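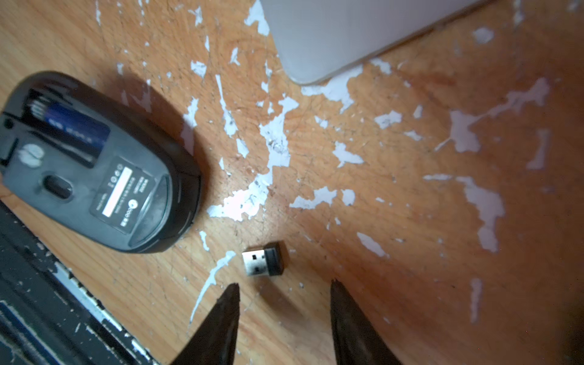
Ticket 2163 - pointer jumps about in the Nokum booking screen

Hi Gopinath, me again! So the pointer is still leaping to the top corner whenever I open the calendar, and only in Nokum - the spreadsheet and email are fine all day long. I've put in a fresh battery, restarted twice and borrowed Sevim's mouse, and hers did exactly the same on my machine.

Wed 7 March: tried the zoom like you said. At 135 it jumps, at 100 it behaves (but I can't read a thing, the names are tiny!). Logged in as Pentti and it was fine at both, so maybe it's my profile? Could you reset it after lunch please - I've got 47 bookings to move first.

Ilari

3 comments
Last updated: Wednesday, 16:20
Comville IT Support | Contact us | Back to top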